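Robot club, week 16

June 25, 2021
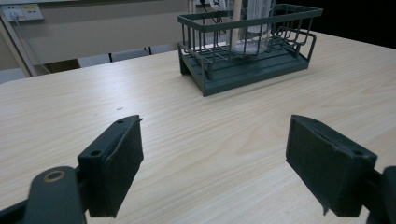 We have moved on from foam blocks to kitchen things. Hammad Talpur wanted to start with plates, but Greer and I talked him down to one cup. It stands in the green wire rack with a thin wooden stick in front of it, and the task is to lift the cup out and leave the stick alone. Both fingers have flat pads, so how wide they open matters more than I expected. I did 12 runs before tea and wrote them all up.

In July we go to Podholm for the club day. I still need to book the van.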